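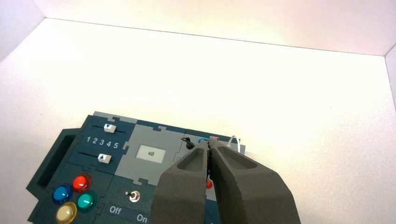
Hironness will sell you a box of knobs, and people are queuing

Anyone who has ever pressed the button at a pedestrian crossing a few more times than necessary now has a product aimed squarely at them. Hironness, the small workshop best known for repairing other people's test equipment, is to sell its Noh task board to the public from July, at £899 a go.

The Noh is a board of things to fiddle with. There are round push buttons in red, blue, green and cream, a pair of sliders with a numbered scale between them, metal toggle switches, a little display, and a few plugs and cables over on the right. The sections join along jigsaw edges, and a handle at each end lets you carry the whole lot off to annoy someone in another room.

Boards like it have been used for years to try out hands of every kind, from patients relearning their grip to trainees who will one day be trusted with a proper control desk. Until now Hironness has only built them to order, with a waiting time that Ga-eun Joo, who runs sales, describes as "character-forming".

"We kept getting e-mails from people with no professional reason to want one," she said. "One man asked if it did anything. I told him the number on the screen changes. He ordered 2." 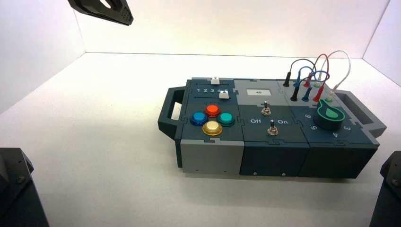
Handles at both ends, sliders on the left: the Noh with its display at 48.

The first batch will be 300 boards, assembled by hand. Designer Kai Ehlers says the jigsaw edges were the hardest part to get right, and that he has fallen out with at least one supplier over them. The buttons took a single afternoon – Ehlers chose the colours himself and will not be taking questions about the cream.

Buyers get a printed booklet of 9 exercises, which start with moving a slider to a given number and work up to doing several jobs against the clock. The current workshop record for the full set belongs to Chae-won Yook from accounts, to the visible distress of the engineering team.

Not everyone is won over. Si-woo Yoo, who reviews workshop gear for the trade newsletter Wenero, called the board "beautifully made and, at that price, a very good reason to go and play with your light switches". He admitted to having kept the review sample a fortnight longer than agreed.

Rival maker Zaltura is understood to be working on a cheaper board with more switches and no handles. Asked for a response, Ehlers said he wished them well and hoped they enjoyed carrying it.

Orders open at 9 in the morning on the Hironness website. Spare panels will be sold separately later in the year, once the firm has agreed what to charge for them.

Print this story | E-mail this story

Contact the newsdesk | © Wenero. All rights reserved | Back to top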